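Customer figures and surveys: your questions answered

We get a lot of letters and emails from small businesses who have been sent one of our feedback summaries and aren't quite sure what to make of it. That's perfectly all right! Figures can be slippery things, even for those of us who spend our days with them, so we have gathered the questions we hear most often and tried to answer them in everyday words. If yours isn't among them, do write to us at the Sivley office and we will do our best.

What is the difference between the average and the middle value?

The average is everything added up and shared out equally. The middle value (you may see it called the median) is what you get when you line everyone up from smallest to largest and look at the person standing halfway along. Most of the time they sit quite close together, but one very large order can drag the average a long way up while the middle value hardly stirs. If your summary shows a big gap between the two, have a look at your largest customers before you start celebrating.
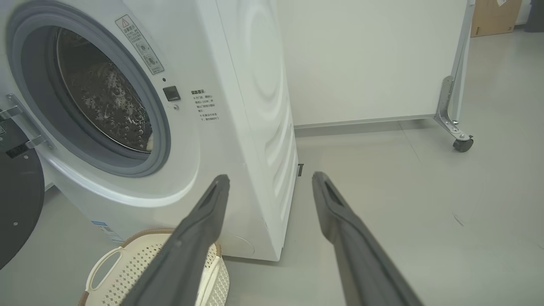 Page last changed: August

Why do you keep asking how many people replied?

Because it matters such a lot, and it is so easily left off a chart. Suppose a shop tells you that satisfaction has doubled. Lovely news, until you find that one person was pleased last time and two were pleased this time. We print the number of replies beside every figure in the Brokis summary, and we do beg you to leave it there when you copy the chart into your own slides.

Only 20 of my customers answered. Is that any use at all?

Yes, though perhaps in a different way from how you hoped. With 20 replies, each person is worth five percentage points, so one grumpy morning can shift your score quite noticeably. I wouldn't compare this month with last month on that basis. What I would do is read every comment, slowly, with a cup of tea, and see whether the same trouble comes up more than once. Small surveys are often very good at telling you what is wrong and rather poor at telling you how common it is.

Aren't the people who reply different from the people who don't?

Very often they are, and this is the question I am always happiest to be asked. People who are delighted or furious tend to write in, and the large, quiet group who thought it was all fine simply get on with their day.

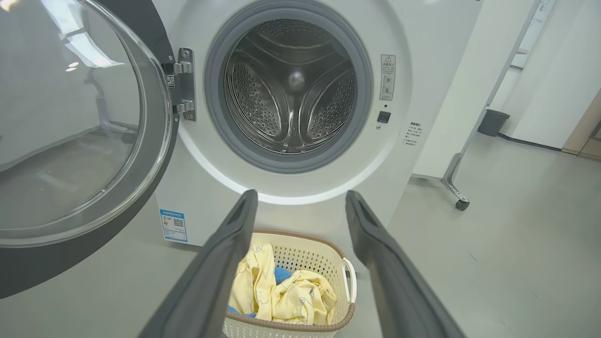
Sending out more invitations doesn't cure this by itself, I'm afraid. If the quiet ones stay quiet, you just end up with a bigger pile of the same sort of answers. A friendly reminder helps a little, and so does a shorter form. We once cut a form from 17 questions down to 3 and heard from customers who had never answered anything before – and their scores were a good deal more middling than the rest.

Should I ask for marks out of five or out of ten?

Either will do nicely, so long as you pick one and stick with it. The trouble starts when a business changes halfway through the year and then tries to join the two halves together. Doubling the old marks seems sensible, but people don't use the two scales in the same way, and the join nearly always shows as a sudden jump or dip. If you really must change, start a fresh chart.

My sales rose after I changed the newsletter. Did the newsletter do it?

It may well have done, but please be a little careful here. Was there a holiday? Did a competitor close? Had sales been unusually low the month before, in which case they might have come back up all on their own? The kindest test is to send the new version to half your list, chosen at random, and the old one to the other half. 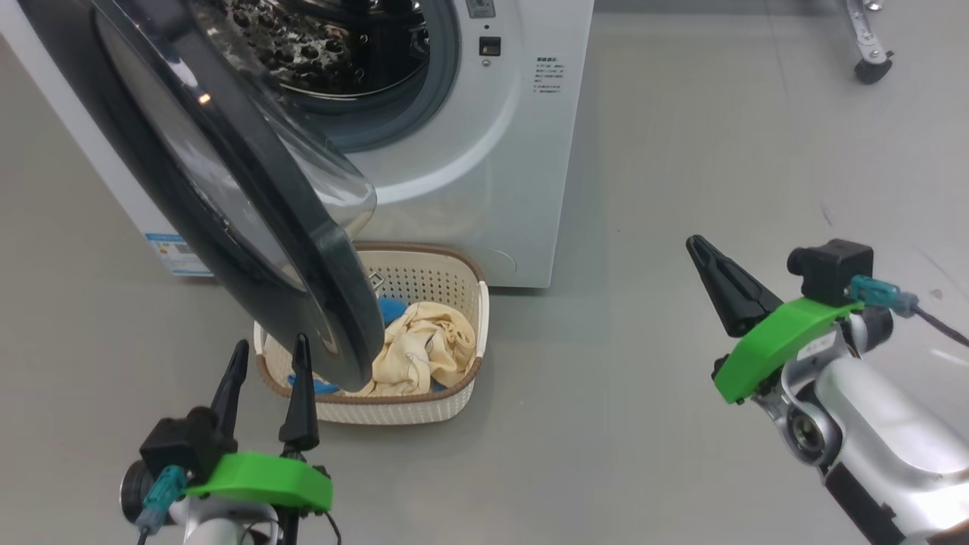 Issue 17

Which of your guides should I read first?

If you are new to all this, start with the Bakos guide, which covers counting, averages and percentages and asks nothing more of you than a pencil. The Lasteck guide is for people already running their own surveys and goes further into sampling – it is longer, and I would take it a chapter at a time.

Can I share these answers with my staff?

Please do. Print them, pass them about, scribble in the margins. We only ask that you keep each answer whole.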